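Watero Kitchenware Support
Ticket 4000: Mug tree leans, then sheds mugs
Status: Reopened
Product: Ratanaporn mug tree, bamboo base
Opened by: Yaowalak Khamphan

Yaowalak Khamphan, 8:40 a.m.
The mug tree I bought from you in November has developed opinions. With two mugs on it, it stands fine. With a full load it leans like it's trying to overhear something, and twice now the mug on the highest peg has let itself go. One survived. The other was my sister's, so I'd like this fixed before she visits.

Watero Support, 9:15 a.m.
Hi Yaowalak, sorry about your sister's mug. Could you try these and tell us what happens?
Turn the tree over and tighten the screw in the underside of the base.
Check that the post is seated all the way down in its hole.
Hang the mugs in opposite pairs, heaviest at the bottom.
Let us know what surface it stands on.

Yaowalak Khamphan, 11:02 a.m.
Screw: tightened. It took a quarter turn and then made a noise I didn't care for, so I stopped.
Post: seated. I leaned on it. It's as far down as it's going.
Opposite pairs: I own an odd number of mugs, thanks to your product.
Surface: counter, next to the sink. Level according to a level.

Watero Support, 11:30 a.m.
Thank you. Please move the tree to a table, away from the sink, and start with two mugs only. Then add one at a time and note when the lean begins. A non-slip mat underneath is recommended.

Yaowalak Khamphan, 2:18 p.m.
Moved to the white table, on the big brown mat. Everything that normally lives near it came along too, the wooden tray and the plate rack included, in case the problem is the company it keeps. Starting with the dark green mug and the blue-gray one, on opposite sides as instructed.
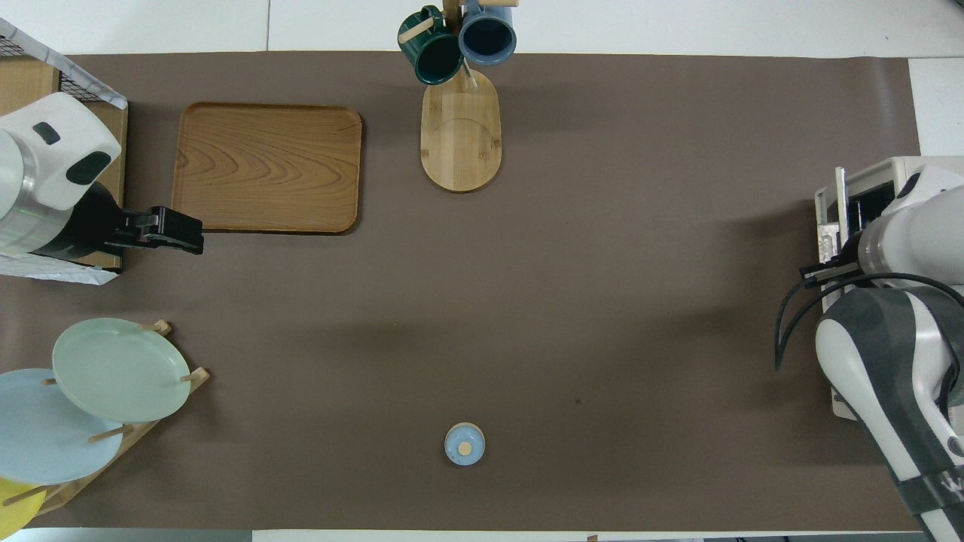

Two mugs, no lean. Three mugs, no lean. Four mugs and it starts to tip toward the side with the extra heavy one, which I grant you is physics. But I swapped that mug to the other side and it still tipped the same way as before, which is less like physics and more like a grudge. The small light blue cup has been excused from testing. It weighs nothing and I'd like to keep it.

I also turned the whole tree around on the mat. The lean turned with it. So I'm ruling out the table, the counter, the mat and my level, which was getting defensive.

Watero Support, 2:50 p.m.
That's very helpful. If the lean follows the tree, the hole for the post may have been drilled at a slight angle. Can you check whether the post wobbles by hand with no mugs on it?

Yaowalak Khamphan, 3:05 p.m.
No wobble. It's crooked with conviction.

Watero Support, 3:20 p.m.
Understood. We'll send a replacement base and post. Allow 5 working days. Marking this as resolved.

Yaowalak Khamphan, 3:24 p.m.
It's resolved in the sense that I've been told about a box. Please reopen it until there is a box.

Watero Support, 3:41 p.m.
Reopened. In the meantime please keep to two mugs, and the rest can go in a cabinet or on a tray.

Yaowalak Khamphan, 3:50 p.m.
Fine. Does the new one come with its own screw, or do I reuse the one that made the noise?

Watero Support, 4:10 p.m.
New screw included. Please don't reuse the old one.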